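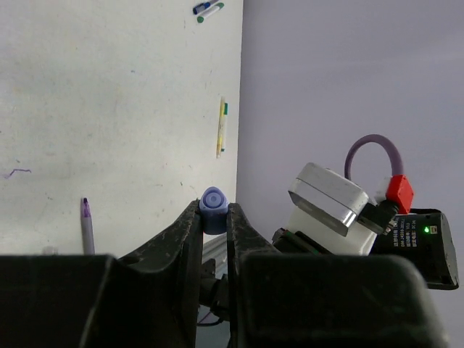
Gripper holding a cap, markers behind it.

Dobre Cell Forum > Faults and Safety > Cap dropped, then arm stop

skarkurska_lab
We wish to report a fault on our two-arm marker cell. On Monday the right gripper released a cap during transfer, and the arm stopped with code 474. The controller was running Zukent 28. The cell had completed 3,163 transfers without a stop.

nadmont_service
Please confirm the cable routing at both wrists. Code 474 is most often raised when a cable pulls against the wrist.

skarkurska_lab
Routing is as shown. 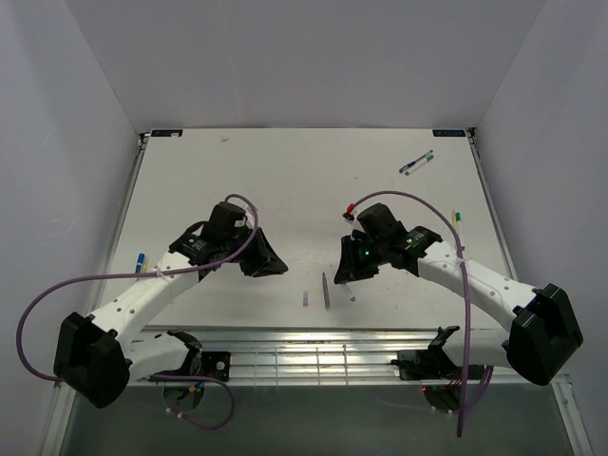 Both arms over the table, with the purple cables tied at the forearm links.

cell_operator_b
I do not agree that the cable is the cause. Our fingers were scuffed, and we had the same code until the pads were replaced.

nadmont_service
Worn pads would account for the drop but not for the stop. Both should be inspected. Power must be off before any hand enters the cell.

cell_operator_b
The stop followed the drop, so I would still begin with the pads. 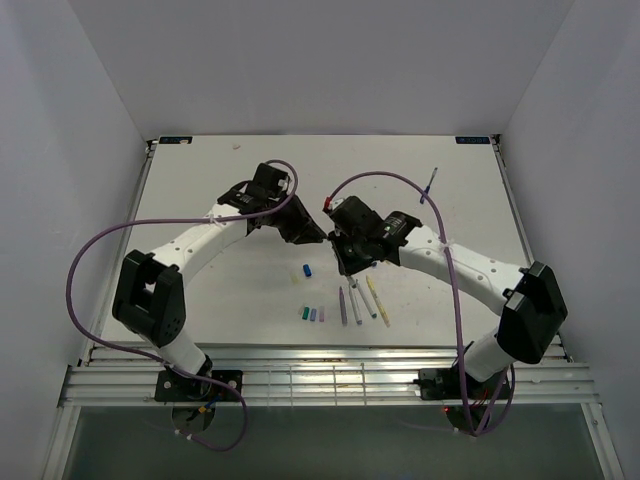
Grippers close together above the caps and markers.

skarkurska_lab
We will replace the pads first and run 100 transfers at reduced speed. The cable ties will be left as they are until that test is complete.

nadmont_service
Agreed. Please attach the log.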